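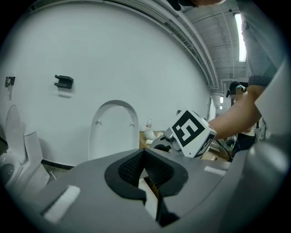

# Security deposit: landlord kept part of it for carpet, is this allowed?

**wostau_renter**

I moved out of a two-bedroom apartment in June after living there 3 years. The deposit was $2000. Yesterday I got a check for $1000 and a one-page letter from the management company, Clarnance Property, saying the other half went toward "carpet replacement, living room and hall."

The carpet was not new when I moved in. It was flat in the walkways and had a faded strip by the balcony door. I didn't have pets and I don't smoke. There is one stain near the couch, the size of a coffee mug, and I admit that one is mine. I have the move-in checklist, where I wrote "carpet worn" next to the living room, and the manager signed it.

The letter has no receipt with it. Do I have to accept this? I haven't cashed the check yet in case that means I agree.

**Ornholm**

Ordinary wear is the landlord's cost almost everywhere in the US. Flat walkways and fading by a glass door are ordinary wear. The stain is damage, and they can charge you for that, but the charge should reflect how old the carpet was. If a carpet is expected to last eight years and it was already seven years old, you owe a small part of the price and not the whole thing.

What I would do:

- Write to Clarnance and ask for the itemized bill, the date the carpet was installed, and the square footage replaced.
- Include a copy of the move-in checklist. Keep the original.
- Send it by certified mail and save the slip.
- Give them a deadline. Two weeks is normal.

Look up your state's deposit law before you write. Most states set a number of days for returning the money or sending an itemized list, and in some of them a landlord who misses it loses the right to keep anything. Compare that with the postmark on your envelope.

On the check, see if it or the letter says "payment in full" or something close to that. If it does, ask your local tenant office before you deposit it. If it doesn't, depositing it is usually fine, but I'd say in your letter that you are taking it as partial payment.

**laundry_on_2**

They always do this. My old place charged me $112 for "blinds" and there were no blinds. Take them to small claims, they give up.

**Nwachukwu**

Small claims does work, but send the letter first. The judge will ask if you did. When I went, I brought the lease, the checklist, move-out photos and the certified mail slip, and the hearing took less than 20 minutes. I got back most of what I asked for, minus a cleaning charge for the oven. The filing fee was added to what they owed me.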